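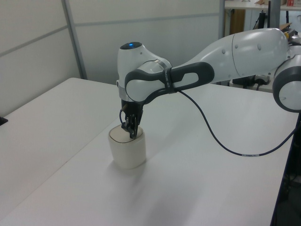 What is a handleless cup?

A handleless cup is a small open drinking vessel, usually round in plan, that is held by the body or the rim because it has no loop or grip attached to the side.

Home Kitchen Tableware Cups Glass Storage
Shares 76 Comments 3

Handleless cup

The handleless cup is one of the oldest and most adaptable pieces of tableware. People have drunk from cups without handles for as long as they have shaped clay, and the form is still made in ceramic, glass, metal, wood and plastic. It goes by many names. A straight or slightly rounded one may be sold as a tumbler, a beaker or simply a cup, and a small one meant for tea is often called a tea bowl, especially if it is wide and low.

Shape

Most handleless cups are variations on the cylinder. A true cylinder has walls that run straight up from the base. A barrel shape swells a little at the middle, and a tapered cup is narrower at the foot than at the top. The differences look small on a shelf, but they are wonderfully easy to feel in the hand! A gentle curve gives the fingers somewhere to settle, while a taper keeps the cup from sliding down through the grip and lets one cup nest inside another.

The base may be flat or may stand on a foot ring, a low ridge of clay that lifts the bottom clear of the table. The foot is normally left unglazed on stoneware, so that the piece does not stick to the kiln shelf during firing.

Rim

The rim – also called the lip – does more for the pleasure of drinking than any other part. A thin rim feels delicate and gives a clean edge to the flow. A thick, rounded one stands up better to knocks in the sink. Many potters compress the rim with a strip of wet leather or a fingertip while the clay is still soft, which makes it denser and less likely to chip.

A colored line at the rim is a popular finish on white and off-white ware. It can be painted on with a brush while the cup turns on a wheel, or it can come about by itself where the glaze runs thin over the edge and the body shows through. On enameled steel the dark edge is often a separate band of color.

Materials

Earthenware is fired at a lower temperature than other common pottery and stays porous unless it is glazed. Stoneware is denser and holds liquid well even where the glaze is missing. Porcelain is the finest of the three, white all the way through, and light can pass through it when the wall is thin enough.

Glass cups show off the color of a drink. Single-walled metal cups chill quickly and heat quickly, so they are better loved for cold water than for coffee. Double-walled cups trap a layer of air or a vacuum between two skins and stay comfortable on the outside even with a hot drink inside.

Holding and use

With a hot drink, the usual way to hold a single-walled cup is near the top, above the level of the liquid, with the thumb on one side and the fingers on the other. Some people add a fingertip under the foot. Leaving a little room at the top makes this much easier. Tea drinkers like to point out that a cup too hot to hold is also too hot to drink, and it's a charming built-in thermometer.

Handleless cups are at home away from the dinner table too. They hold toothbrushes, pencils, dips, small desserts and cuttings from houseplants, and a straight-sided one makes a handy cutter for biscuit dough.

Stacking and storage

Without a handle, cups can stand close together in a cupboard or dish rack. Tapered shapes stack best. Straight cylinders with unglazed feet can scratch the glaze of the cup beneath, so they are better kept in a single layer or separated with a cloth or paper liner.

Regional ware

The town of Skimon is known among collectors for its Lellinel cups, a plain white pattern with a slightly rounded wall. The Gelley pottery produced them in one size only, and the surviving order book lists 1,658 cups fired in its busiest December. A later version, the Egan, has a narrower foot and a brown line at the lip.

See also: Mug, Tea bowl, Tumbler, Saucer

Last edited Mar 9, 2018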